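Search datasets
Search
Advanced search

Kedside Garment Care Label Records: README

Summary

The Kedside Garment Care Label Records are a set of plain text tables that list the washing, drying and ironing instructions sewn into everyday clothing. The records are maintained by the Kedside textile archive and are meant for researchers, museum staff and teachers who need a consistent source on how clothing makers have told buyers to look after their clothes.

Contents

The release holds 6 tables. The main table, labels, has one row per label. The remaining tables cover fibers, symbols, garment types, wording variants and corrections. Tables are joined on the field label_id, which does not change between releases. Labels that were withdrawn keep their number, and the number is not used again.

The garment types table has 57 entries. Types are broad on purpose. A cardigan and a pullover are both entered under knit top, and the maker's own term is kept in the field source_term. Users who need finer groups should build them from source_term and state in their own work how this was done.

How the records were made

Each label was read and typed by one member of staff and then typed again by a second, without sight of the first version. Where the 2 versions differed, the label was taken out of storage and read a third time. Spelling on the label was kept, including plain errors such as "luke warm" and "tumbel dry." Line breaks were not kept.

Symbols were entered by code, following the Michailidis list, which is supplied in the symbols table. A symbol too faded to read is coded U. A symbol that is clear but not in the list is coded X, and a short note is given in the field remarks.

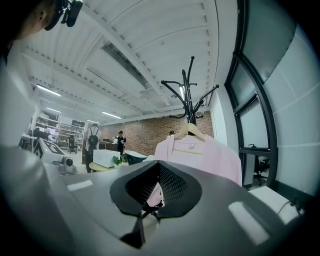
Fiber content is entered as a percentage for each named fiber. Percentages on a single label do not always add up to 100, and no attempt was made to correct them. Linings and trims have rows of their own in the fibers table, marked L or T in the field part.

Known limits

Coverage is uneven. The Hodance deposit supplies 85 percent of the rows for children's clothing, and its labels use a narrow range of wording. Counts drawn from children's clothing should not be taken to describe the trade as a whole. Outerwear is thin in every release, and leather goods are left out.

Dates are given by decade only. Where a label carries no date, the decade was assigned from the style of the maker's mark and the field date_basis reads M. These dates should be treated with care.

Changes in this release

The December release merges the Durneo supplement into the main table. Rows from the supplement can be found by the value D in the field source. The field wash_temp now holds degrees Fahrenheit throughout, and the value as printed has been moved to wash_temp_raw.

Use and citation

The tables may be copied and adapted for teaching and research, provided that the Kedside archive is named and the release month is given. Corrections should be sent with the label_id and the reading proposed. Accepted corrections appear in the corrections table of the next release.

Related items

Kedside Button and Fastener Index
Durneo Supplement: Original Field List
Hodance Deposit: Finding Aid
Michailidis Symbol List, Plain Text Version
Notes on Reading Faded Labels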